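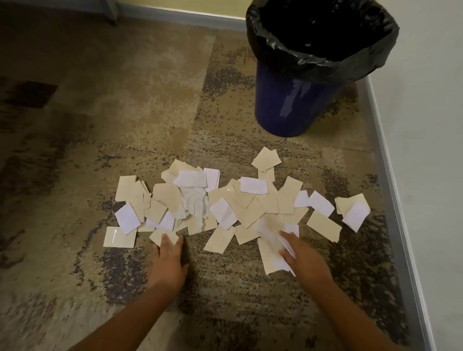
Quem vende serviços a uma câmara municipal aprende depressa que a proposta mais barata ganha quase sempre, e eu penso que isto é um erro caro. Trabalho há dez anos numa pequena empresa de limpeza, a Jendness, e já respondi a muitos concursos públicos. No último, da câmara de Flisstead, o caderno de encargos tinha 138 páginas e a qualidade do serviço ocupava duas delas. O resto era preço, garantias, declarações. Limpar um chão parece uma coisa que se compra ao metro quadrado. Mas um monte de pedaços de papel rasgado sobre uma alcatifa de tons bege e cinzentos, com alguns pedaços quase da mesma cor do chão, pede mãos e pede atenção, e esse tempo não aparece em nenhuma tabela do concurso.

O critério do preço mais baixo tem uma vantagem que eu reconheço: é fácil de defender. O funcionário que escolhe o número menor não precisa de explicar a sua escolha a ninguém. Anju Upadhyay, que durante anos avaliou propostas no município vizinho de Nekach, disse-me uma vez que o júri tem mais medo de uma reclamação do que de um mau serviço. Compreendo esse medo. Uma reclamação chega por escrito, com prazo para responder, e o mau serviço chega aos poucos.

O que acontece depois também é conhecido. A empresa vencedora fez as contas com horas a menos e, passados alguns meses, manda uma pessoa onde prometeu duas. A câmara escreve cartas, aplica uma multa pequena, e no ano seguinte abre outro concurso com as mesmas regras. Em Flisstead perdemos por 510 euros num contrato anual. Não digo que a nossa proposta era a melhor. Digo que ninguém leu a parte onde explicávamos quantas horas cada edifício precisa, e eu gostava de ter perdido depois de uma leitura.

O meu colega Naveed Baloch acha que as empresas pequenas deviam deixar estes concursos e ficar com os clientes privados. Eu não concordo – o dinheiro público também é nosso, e uma escola merece a mesma limpeza que um escritório de advogados. Mas percebo o cansaço dele, porque em agosto preparámos os documentos à noite, depois do trabalho.

Proponho uma coisa modesta. Que o preço valha metade da pontuação e que a outra metade dependa das horas propostas por edifício, com verificação durante o contrato. As horas são fáceis de comparar, e o júri continua protegido contra as reclamações. Se uma câmara tiver receio de mudar tudo, pode começar por um só edifício e publicar os resultados ao fim de um ano.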